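Support request: cord tracing policy, drop in completion rate after change of sampling settings
Project: Divadus (two-arm manipulation of flexible objects)
Submitted by: Skenbridge laboratory, bench 2
Assigned to: Derker methods support
Component: Majali policy runner, evaluation module
Priority: Normal
Status: Resolved, with one item carried forward

Summary of the request

The laboratory reports that the cord tracing policy no longer reproduces the result recorded in the March internal report. In that report, the policy completed 60 of 90 evaluation trials. After the runner was updated, the same checkpoint completed 13 of 90. The laboratory states that the training set (3000 demonstrations) is unchanged and that no retraining took place between the two evaluations.

The laboratory asks whether the difference comes from the runner, from the bench, or from the way in which trials are scored. A decision is needed before the next method comparison, as the earlier figure serves as the baseline for all later variants.

Definition of a completed trial

For reference, a trial is counted as complete when one gripper closes on the cord, follows it to the free end without losing contact, and holds the end clear of the table until the timer stops. A trial in which the cord slips from the fingers is scored as a failure, even if the arm finds the cord again. The definition did not change between the two evaluations.

Log

Entry 1. Support requested the configuration files for both evaluations, the checkpoint hash, and the calibration records for both arms. The laboratory supplied all of these. The hashes match. The configuration files differ in two places: the action horizon, and the handling of wrist camera input when a frame arrives late.

Entry 2. Support asked the laboratory to restore the previous action horizon and leave the second setting as it was. The laboratory ran a short set of trials. No clear change was seen. The arms approached the cord as expected but closed too early, with the cord still outside the fingers or resting against one of them.

Entry 3. The laboratory suggested that the bench might be at fault, noting that the tabletop had been cleaned and the curtain rehung after the March evaluation. Support considered this unlikely but asked for a check of exposure and white balance on each wrist camera. Exposure was found to be fixed and equal to the recorded value. White balance on the left camera had returned to automatic. It was set back to the recorded value and a further short set was run. Early closing was still present in most trials.

Entry 4. Support reviewed the time stamps in the trial logs. Under the updated runner, a late wrist frame is replaced by the most recent frame already received. Under the previous version, the runner waited. During the final approach the wrist view changes quickly, and an old frame places the cord in a different position relative to the fingertips. The policy then issues a close command that would have been suitable for the earlier position. This agrees with the behavior described in Entry 2.

Entry 5. Support provided a configuration in which the runner waits for a new frame, up to a set limit, and stops the arm if the limit is passed. The laboratory confirmed that the file loaded without warnings. The previous action horizon was kept.

Entry 6. The laboratory repeated the full evaluation under the corrected configuration, using the same start positions as in March. Completed trials returned to the level of the original report – the remaining difference is within what the laboratory has seen between repeated evaluations of one checkpoint. Failures were again mostly slips near the free end, a known weakness of the method.

Entry 7. The laboratory asked whether the evaluation carried out under the updated runner should be deleted. Support advised against this. The trials are to be kept and labeled with the runner version, and they must not be included in any average with the baseline.

Entry 8. Reference views of the bench and of the cord between the open fingers were added to the ticket.
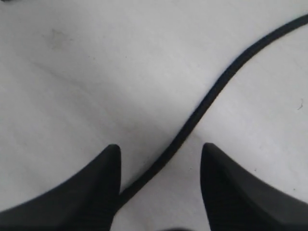
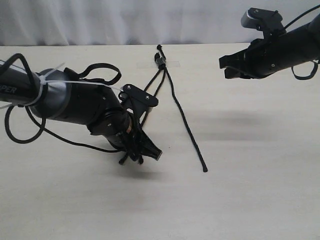 Entry 9. The laboratory asked for guidance on the comparison of variants. Support recommends the following procedure for all Divadus evaluations until further notice:

Record the runner version and the full configuration with every set of trials.
Log the age of each wrist frame at the moment the policy reads it.
Confirm that exposure and white balance are fixed on both wrist cameras before the first trial.
Run the baseline checkpoint at the start of each comparison, and do not rely on the March figure alone.
Report slips and early closings as separate kinds of failure.

Cause

Use of outdated wrist frames during the final approach, introduced by a changed default in the runner. The white balance setting on the left camera was a separate fault. Its share in the lower result was not measured.

Resolution

The corrected configuration is now the default for the Skenbridge benches. The release note for the Majali runner has been amended to state the change in frame handling, which had been listed only as a speed improvement.

Carried forward

The effect of the action horizon was tested only in a short set and with the frame setting still at its new value. The laboratory intends to test it again by itself. A new ticket should be opened for that work, with a reference to this one.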